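# 鎧戸の修理工房見学記:リトゲイト、Lolthorpeにて

2023年12月

窓の鎧戸(よろいど)を直すためだけの工房というものが世の中にあって、しかも年に二度、一般公開をしている。7月の回は申し込みが遅れて入れなかったので、冬の回に行ってきた。誰に頼まれたわけでもない。うちの西側の鎧戸の羽根板が二枚落ちたまま、もう三回目の冬を迎えているというだけの話である。

Lolthorpeの工房は、Ritgateの駅からバスで終点まで行き、そこから坂を上ったところにある。案内には「徒歩すぐ」とあった。坂を設計した人と案内を書いた人は、面識がないのだと思う。

受付で名札と耳栓を渡され、石油ストーブの前で十五分待った。同じ回の参加者は、古い家を買ってしまった夫婦、古い家を買おうとしている男性、それを止めに来たらしいその母親、そして私。母親は終始いちばん熱心にメモを取っていた。

## 蝶番の部屋

最初に通されたのは金物の部屋で、壁一面が浅い引き出しになっている。引き出しには番号の札がついていて、3101番を開けてもらうと、製造が終わった外付け蝶番の、左用だけが入っていた。右用はどこかと訊いたら「右は壊れないんです」とのこと。風向きの問題だそうだ。うちで壊れたのは右である。

案内役のSvenja Kleinschmidtさんは、工房で仕上げを担当している人で、説明がたいへん短い。「これは曲がっている」「これは直る」「これは直らない」。最後のものについては、少しうれしそうに言う。廃番の蝶番は、寸法の近い現行品に当て板をかませて代用するのが基本で、元の穴をそのまま使おうとするのが素人のいちばんよくある失敗らしい。穴は埋めて、乾かして、開け直す。私は去年、元の穴に爪楊枝を詰めてねじを締めた。黙っていた。

## 羽根板の部屋

次が木工の部屋で、耳栓はここで使う。羽根板を削る機械が思ったより小さい。夫婦のご主人が値段を訊き、奥さんが「訊かなくていい」と言い、Kleinschmidtさんは値段を言った。ご主人はそれきり機械の話をしなくなった。

羽根板の端についている小さな軸は、木と一体のものと、あとから差し込む樹脂製のピンとがある。樹脂のほうは日に当たると粉を吹いて折れるのだが、直すのはこちらのほうがはるかに楽で、折れた根元を細いドリルで抜き、ばね入りのピンを押し込めば、枠をばらさずに戻せる。実演では一枚に一分もかからなかった。同じことを体験コーナーでやらせてもらったところ、ばねが飛んで棚の裏に消えた。「30個入りの袋で売っています」と言われた理由がよくわかった。

体験のあいだ、例の母親は一発で入れた。二枚目も入れた。息子はその横で、買おうとしている家の窓の数を指折り数えはじめ、途中で両手が足りなくなってやめた。

## 塗装の話は長い

塗装室は乾燥中で入れず、ガラス越しの見学になった。代わりに廊下で塗料の講義があり、これが長かった。要点だけ書いておく。

- 古い塗膜は全部剝がさなくてよい。浮いているところだけ落とし、境目を紙やすりでならす。
- 下塗りは木口に二回。木口というのは板の切り口のことで、水はまずここから入る。
- 羽根が動くものは、薄く塗って、乾く前に一度動かす。
- Trekachの水性塗料を使っているが、色見本と仕上がりは違う。「違います」とだけ言われ、どう違うのかは教えてもらえなかった。

色見本帳には白が99色あった。私には四色に見えた。夫婦は廊下の窓際でそのうちの二色を見比べはじめ、講義が終わってもまだ見比べていた。

## 休憩と売店

昼は併設の喫茶室Geumで。豆のスープとパン、コーヒーは薄い。椅子の脚が一本短いのが気になって裏返したら、同じように裏返している人が隣の卓にもいた。こういう催しに来る人間の種類というものはある。

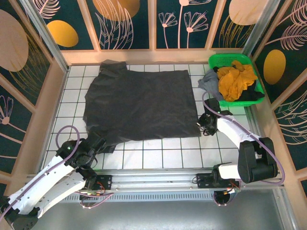 午後は相談会で、壊れた部品を持参すれば見てもらえる。私は折れたピンと、羽根板を一枚、新聞紙に包んで持っていった。Kleinschmidtさんはピンを見て「これは直る」と言い、羽根板を見て、裏返し、指で木口を押した。指は少し沈んだ。「これは直らない」。例の、少しうれしそうな言い方だった。

新しい羽根板は長さと幅と厚みを測って注文すれば送ってくれるという。測るときは隣の無事な一枚を外して測ること、落ちたほうは縮んだり膨らんだりしているので当てにしないこと。つまり、落ちた羽根板を持ってバスに乗った私の努力は、新聞紙ごと無駄だったことになる。送料は100枚頼んでも一枚でも同じだと言われたが、どう考えても得をしている気がしない。

売店では、ばね入りのピンを一袋、細いドリルの刃を一本、それから必要のない真鍮の掛け金をひとつ買った。掛け金は重くて、手に持つと気分がいい。どこにつけるかは帰りのバスで考えたが、決まらなかった。

## これから行く人へ

予約は電話のみで、昼休みには出ない。靴は木屑がついてもいいものを。部品を持っていくなら、壊れたものと壊れていないものの両方を持っていくと話が早い。駐車場は狭く、坂の途中に停めた夫婦の車は、帰りがけに向きを変えるのにだいぶ手こずっていた。母親のほうは売店で刷毛を三本買っていて、息子はその袋を持たされてバス停に並んでいた。家は買うことになったらしい。

うちの鎧戸は、ピンが折れていたところだけ翌週に直した。ばねは二つ飛ばした。腐っていた一枚の分は、隣の羽根を外して測り、寸法を紙に書いて冷蔵庫に貼ってある。注文の電話は、昼休みを避けてかけるつもりだ。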